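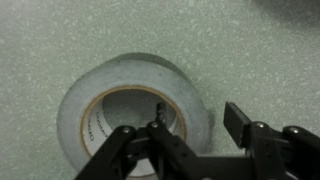 One finger in the core, one finger outside: a gripper astride the wall of a roll of tape.

Can a Robot Do My Chores Yet? Your Questions, Our Answers

Welcome, and thank you for stopping by! We're the Ravport household automation desk, and since we opened our mailbox in July we've had 778 questions from people who would dearly love to hand off the dishes, the laundry or the end-of-shift cleanup at the shop. Many of them are really the same few questions in different clothes, so we've gathered the common ones on this page. Grab a coffee, some of the answers run on a bit.

Can I buy a robot that cleans up my whole house?

Not today, I'm sorry to say. You can buy a machine that vacuums, one that mops, one that mows, and a good one will give you years of decent service. A single machine that walks in after dinner and puts the whole place right is still something you see in short clips and research rooms, usually with a person close by to step in. If a salesperson tells you otherwise, ask to see it work in a kitchen it has never been in before, and bring your own dishes.

What is so hard about picking things up? My toddler can do it.

Your toddler is brilliant, for a start! A small child has a soft hand with a great deal of feeling in it and tries again without being told. A simple gripper has two fingers that open and close. Take a roll of tape lying flat. Do you squeeze it across the whole width, if the fingers even open that far, or do you put one finger down the hole and pinch the wall of the roll? Either can work, but the machine has to choose, line itself up, and notice if the roll slides away. A plate is another headache altogether - it's wide and low, and there isn't much to grab except the rim.
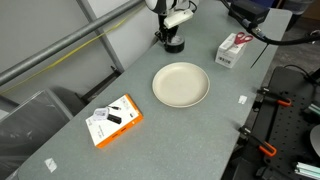

Is a workbench easier for a robot than a kitchen?

Usually, yes, and it's why we tell small shops to get interested before we tell families to. A bench stays where it is, the lighting is the same at 4 in the afternoon as it was in the morning (if you keep the blinds down), and you can decide what is allowed on it. Tae-yang Wang wrote to us from the packing room at Fekport, where they wanted help clearing benches between orders. Our advice was to start with one kind of object and one bin, and to leave the odds and ends to people for now. He wrote back that the hardest part was getting everybody to agree on where the bin goes, and I believe him.

What about putting things away, and not just picking them up?
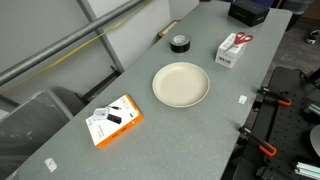
Putting away is the part of the chore that lives mostly in your head, and that makes it the part machines find slow going. You know which drawer the string belongs in, and you know the good knife never goes in with the spoons. You also see at a glance what has to move first. With a pair of scissors lying on top of a small box, you'd lift the scissors off before reaching for the box, and you'd likely take them by the red handles without giving it a moment's thought. A machine has to be taught that order, or shown it over and over. Marcela Šťastný, who answers a good share of our mail, likes to ask people to talk out loud while they tidy one shelf. Try it sometime, it takes forever!

How many times does a robot need to be shown a chore?

It depends so much on the chore and the machine that I hate to give a number. One reader, Matěj Skála, showed his bench arm the same simple pickup 200 times before he was happy with it, and then he changed the tablecloth and had to go back for more. Other people get by with fewer.

Should I wait, or is there something useful I can do now?

You can do a lot. Clear the floor for the vacuum, give everyday things a fixed spot, and choose bins with wide openings. It takes about 10 minutes an evening, and your house will be nicer to live in whether or not a robot ever turns up.

My question isn't on this page. Who do I ask?

Write to the desk and put "Chores" in the subject line. Lucrezia Guerra reads everything that comes in and passes the shop-floor questions along to Matúš Mikuš. Please tell us which chore you have in mind and what kind of room it happens in - and send a picture of the mess if you don't mind us seeing it.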